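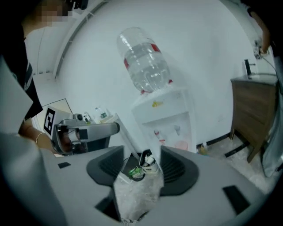

Session de collecte à la pince portative, côté fontaine à eau et petite poubelle.

Règles de collecte : ce qui change en novembre

Vite fait, avant que tout le monde reparte sur le terrain. La version 3 du guide de bonnes pratiques Kirnano est en ligne sur le partage. Merci de la lire AVANT votre prochaine session, pas pendant. Les points qui bougent :

Visages. Floutage systématique avant tout transfert, y compris les collègues, y compris les gens de passage dans un coin de l'image. Plus d'exception « il est d'accord ». Le consentement écrit reste obligatoire, le floutage aussi.

Deux opérateurs dans la même pièce. Autorisé, mais chacun annonce son geste à voix haute quand il entre dans la zone de l'autre. Et on garde le marqueur dégagé – pas de manche, pas de main devant. Un marqueur masqué = épisode à refaire.

Eau. Le gros sujet. Tout ce qui touche aux fontaines, éviers, bouteilles : essai à sec d'abord, robinet d'eau chaude interdit tant que le responsable de site n'a pas validé la fiche. On vérifie le bac avant de commencer et on éponge tout de suite s'il y a une flaque. Bâches plastique au sol : bords scotchés, pas de pli dans le passage. Deux glissades signalées chez Testa, sans gravité, mais on ne va pas attendre la troisième.

Poubelles. Gobelets et papiers, oui. Verre, piles, restes de repas, non. Changer le sac entre deux équipes, svp.

Pinces. Contrôle des patins caoutchouc tous les 300 cycles, à noter sur la feuille. Un patin qui se décolle, on arrète, on ne recolle pas soi-même. Nettoyage au chiffon microfibre, rien d'abrasif sur les faces striées.

Côté chiffres : 1,392 épisodes relus ce trimestre sur les sites Claltska et Nerovwood. Motif de rejet numéro un, le marqueur masqué. Ensuite, les sessions sans fiche de consentement rattachée. Ça se corrige en deux minutes, faites-le le jour même.

Pour les questions sur la fiche eau ou une dérogation : Bit-na Byun, de préférence avant 10 h, ensuite elle est en salle. Les anciennes fiches restent acceptés jusqu'à la fin du mois. Après, retour à l'envoyeur.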